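Ratley 图集:用手教、隔着屏幕教
操作示教与遥控示教,图片与现场笔记
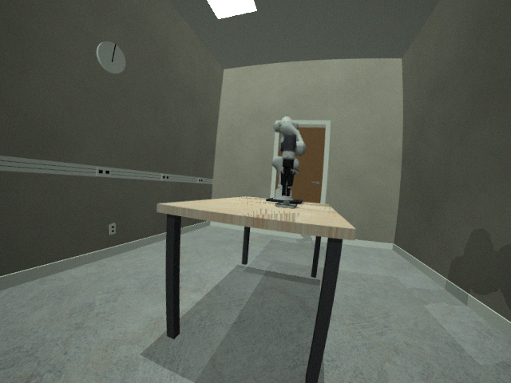

第 13 期 第 2 页
更新:6/10/23

Ratley 仿真间。浅色木桌,机械臂立在桌子靠里的一头,黑色夹爪朝下,手指停在桌面上方不远处。后面是门,左边墙上是挂钟和线槽。

本期图集收的是示教工作。示教在我们这里分成两种做法:一种是人握着机械臂,直接带着它走一遍;另一种是人坐在操作台前,用手柄或主手遥控,机械臂跟着动。两种做法最后留下的东西一样,都是一条带时间的轨迹,外加夹爪的开合记录。图集的文字由各个工位自己写,编辑时只改了错字,统一了叫法。“夹爪”“手爪”“爪子”在各工位的笔记里都有,这里一律写作夹爪。

本页讲遥控示教在仿真间里的部分。手把手示教放在上一页,真机遥控放在下一页。

一、仿真间

仿真间是 Ratley 项目里用的一间虚拟房间,放在 Flidotlow 软件里运行。房间是封闭的,中间一张桌子,四条方腿。墙、门、踢脚线、顶灯都做了模型,墙上的挂钟也是模型,钟面上没有数字,不能拿来看时间。

房间的布置在三月份定下来以后基本没有动过。操作员说过一次想把桌子挪近后墙,试了一个下午,又挪回来了。桌子离墙太近,侧视角会穿到墙里去,看见的是墙的背面。

灯是顶上的一块方形灯板。地面上的影子会随灯的位置变,影子的边缘有时叠在一起。操作员在遥控的时候会用到影子:夹爪离桌面多高,看夹爪本身不好判断,看它在桌面上的影子要容易一些。影子开关默认是开的,新手不要关。

木纹、墙面和地面的贴图都可以换。示教的时候用固定的一套,训练的时候才随机换。操作员在前面看到的房间永远是同一个样子。

二、操作台

操作台在 Hijazi 楼的二层,进门左手。桌上一块屏幕,一只遥控主手,脚下一个踏板。主手的形状像一支粗笔,末端有一个可以捏合的扳机,捏紧,夹爪合拢;松开,夹爪张开。踏板是离合:踩住,主手和机械臂连上;抬脚,主手可以自己回到舒服的位置,机械臂原地不动。

坐下以后先调椅子。前臂要能平放在托板上,手腕悬空。手腕压在托板边上的人,做到后半段动作会变小,轨迹会变碎,回放的时候看得很清楚。

左撇子用另一套映射,在设置里的“用手”一栏改。改完要退出任务重新进,不然只有扳机换了,方向没有换。

主手与机械臂的比例默认是一比一。做精细动作时可以调小,手走得多,夹爪走得少。比例在一条示教中间不要改。改了也能录,但是后面处理的人要多做一步。

三、视角

主视角从桌子的一端看过去,沿着桌长的方向,桌面往远处收窄。这个视角能看到夹爪左右偏了多少,看不太准前后。所以屏幕右下角另开一个侧视小窗,专门看前后距离。

有的操作员喜欢把主视角抬高,从上往下看。抬高以后前后好判断了,高度又不好判断。我们不规定用哪一个,只要求整条示教用同一个,并且在备注里写明。

视角变化不影响录下来的关节数据,但是影响录下来的画面。画面和动作是一起交的,视角乱动,那一条就只能当关节数据用。

鼠标滚轮会缩放视角。请把鼠标推到屏幕后面去。不少作废的条目是袖子碰到滚轮造成的。

四、开始位

每条示教从同一个开始位出发:手臂弯着,夹爪竖直向下,手指并拢。开始位存在软件里,按一下“归位”就回去。归位时主手要放在托架上,不要拿在手里。

开始位定得比较低,为的是省时间。手指离桌面近,出发以后第一段应该是往上抬,再横移。从开始位直接横移的话,遇到桌上有东西就会扫到。仿真里扫到东西不会坏,可是这条动作以后要拿到真机上去用,真机会坏。

录制从踩下踏板开始计,到再次按“归位”为止。坐着没动的那几秒也录进去了,处理时会剪掉,操作员不用管。

五、接近

接近是最容易做坏的一段。要求是先到目标正上方,停一下,再竖直往下走。停的这一下不用长,够看一眼侧视小窗就行。

不要斜着下。斜着下在熟手那里又快又好,机器学起来却很麻烦,同一个目标会出现很多条不一样的路。我们试过把熟手的斜下轨迹和新手的竖下轨迹混在一起训练,结果夹爪走到一半会犹豫,在两条路中间来回晃。后来统一成竖下。

下行的速度保持均匀。离桌面近了可以慢下来,慢下来之后就一直慢,不要又突然加速。

看不清的时候抬脚。抬脚以后机械臂停住,手可以放松,看清楚了再踩下去接着走。中间停顿不算失误。

六、夹取

夹取之前先张开,张开的宽度比物体略宽即可。每次都张到最大的习惯要改,桌上东西挨得近的时候,张得太大会推到旁边的那个。

夹爪的两指要对着物体窄的一边。需要转手腕的话,在正上方停住的时候转,不要边下边转。转过头了就转回来,不要顺着再转一整圈,手臂末端的关节有限位,到头以后软件会报警,这一条就断了。

合拢用扳机,匀速捏到底。仿真里的接触是算出来的,捏得太猛,物体会在手指之间弹一下,有时候直接飞出去。飞出去的条目留着,标成“失败”,不要删。失败的条目另有用处。

扁平的物体难夹。贴在桌面上的薄片,手指尖要下得很低,几乎碰到桌面才夹得住边。软件里有一层桌面保护,手指离桌面到一定距离就不再往下走,做薄片任务的时候要先把保护调低。调低之后忘了调回来的事情发生过,现在每次换任务软件会自动恢复默认值。

七、搬运与放下

夹住以后先竖直抬起,再横移,再竖直放下。三段分开做,中间各停一下。抬多高没有规定,过得去就行。

放下的时候先让物体碰到桌面,再松扳机。悬空松手在仿真里看着没什么问题,物体落一小段,稳稳站住。真机上会倒。

松开以后夹爪原路往上退,退到高于物体才可以横移。退的时候常见的毛病是带一点转动,手腕放松了,主手跟着歪,夹爪就跟着歪,把刚放好的东西碰斜。退完再放松。

八、回放

每条录完马上回放一遍。回放用一倍速,不快进。操作员自己看自己的,看完在表上选“可用”“失败”或者“重录”。

回放时主要看几处:下行有没有斜,合拢时物体有没有滑,放下以后有没有碰到。其他小毛病不用管。手有一点抖是正常的,后面有平滑处理。

同一个任务连续重录超过三次,就换人,或者休息。再录下去一般也不会更好。

备注栏请写具体的话。“不太好”没有用,“放下后退时碰斜”有用。备注用中文或者英文都可以,不要用只有自己看得懂的缩写。

九、两种示教对照

手把手示教快,适合走大的动作,比如从桌子一头到另一头,或者绕过一个障碍。人的手直接在机械臂上,力的大小自己能感觉到。缺点是人的手和胳膊会进到画面里,画面不能直接用;另外握着手臂的时候很难同时控制夹爪,一般要第二个人在旁边按开合。

遥控示教慢一些,人不在画面里,一个人就能完成。缺点是没有手感。夹紧了没有、碰到了没有,全靠看。Flidotlow 的主手会在接触时震一下,震动只告诉你碰到了,不告诉你碰得多重。

仿真里没有手把手这一说,只能遥控,或者用键盘一格一格地走。键盘走出来的轨迹是折线,能用来检查任务做不做得到,不能当示教交。

学过手把手的人转到遥控,开头几天容易动作过大。学过遥控的人转到手把手,容易推得太轻,手臂走走停停。各练一阵就好。

十、从仿真到真机

仿真间里的桌子和真机间的桌子高度是对过的,机械臂底座在桌上的位置也对过。真机间没有照着仿真间的样子刷墙,门的位置也不同,这些对动作没有影响。

同一条轨迹拿到真机上,先空走一遍,桌上什么都不放,速度降到一半。空走没有问题再放物体。空走时手放在急停旁边。

差别最大的是摩擦。仿真里夹得住的东西,真机上会慢慢往下滑。Woltau 那边的做法是在真机的手指内侧贴一层软垫,我们也贴了,软垫用旧了会发亮,发亮就换。贴了软垫以后手指变厚,仿真里的模型还没有改,所以薄的物体在真机上要单独再录一批。

延迟也有差别。仿真几乎没有延迟,真机从主手动到手臂动有一点点滞后,习惯了仿真的人会多推一下,然后又拉回来。下真机以前先做一组画圈练习,画到圆为止。

十一、本批数目

本批仿真遥控示教的任务有抓取、搬运、翻面、对齐和推入几类。操作员排成两班,每班中间休息一次。一条合格的示教,从踩踏板到归位,大约 23 秒,翻面要长一些,推入要短一些。

失败的条目单独放一个文件夹,文件名和合格的用同一种编法,不另起名字。重录的条目保留最后一条,前面的自动覆盖。

推入这一类目前合格率最低。物体推到一半会偏,操作员会下意识地去修正,修正得太多,路线就成了蛇形。下一批打算把物体的起始朝向固定下来再试。

十二、常被问到的事

戴手套能不能用主手。薄的可以,厚的不行,扳机的行程会感觉不到。

踏板能不能换成手上的按钮。可以换,在设置里。换了以后捏扳机的那只手不要同时按,容易把夹爪带松。

画面卡了一下,这一条还能不能用。看卡的时候手有没有动。没有动就能用,动了就重录。

归位时手臂绕了一个大弯,是不是坏了。没有坏。软件会选关节转动最少的走法,看着绕远。

做完能不能不关软件直接走。不能。主手会一直通着电,托架会发热。关软件,放好主手,把踏板推到桌子里面去。

别人录的条目能不能看。可以看,同一任务里的都能看,只读。新手开始前先看几条别人的合格条目,再看几条失败的。

图集使用说明

本图集的图片和文字可以在内部培训中使用。需要原图的,请写明期号和页号。文字有改动时会在期号下面换日期,旧版不保留。

上一页:手把手示教
下一页:真机遥控
返回图集目录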